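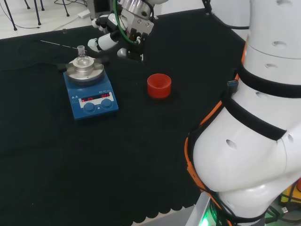 Pondport teaching lab adds hotplate stirrers for evening chemistry course

The Modau Building in Pondport will open its upstairs teaching lab to the public two evenings a week starting in September, with a beginner chemistry course for adults and a refresher for people going back to school.

The lab was used for storage for most of the past seven years. It now has running water at every bench, new lighting and a set of magnetic hotplate stirrers, which heat a flask from below while a small magnet turns inside it. The stirrers have separate knobs for heat and stirring, and red number displays that can be read from across the bench.

Course organizers said the stirrers were the largest single purchase. The lab previously had a few plain hotplates and glass rods, and classes spent much of the evening stirring by hand.

"People want to see something happen in the flask," the organizers said in a notice to residents. "If they have to stand over it the whole time, they don't get to write anything down."

The first sessions cover weighing, dissolving and measuring temperature. Students will make salt solutions at room temperature and again with gentle heat, and compare how long each takes to clear. Later sessions move on to crystals, acids and bases, and simple dyes. No open flames will be used in the beginner course.

Glassware is provided. Students should bring a notebook and wear closed shoes, and long hair must be tied back. Safety glasses are available at the door — anyone who wears prescription glasses will be given a pair that fits over them.

The building is on Steiner Street, across from the bus shelter. The street door is locked in the evening, so students should use the side entrance and take the stairs or the elevator to the second floor. Parking behind the building is free after 6 p.m.

A total of 131 people asked for a place when the course was first announced in the spring. Each group is limited to 24, and a second beginner group has been added to meet some of the demand. Anyone who is not placed this time will be offered a seat in the winter term before registration opens to others.

An open house will be held Saturday from 10 a.m. to 2 p.m. Visitors can try the equipment and sign up for the waiting list at the front desk. Children are welcome with an adult.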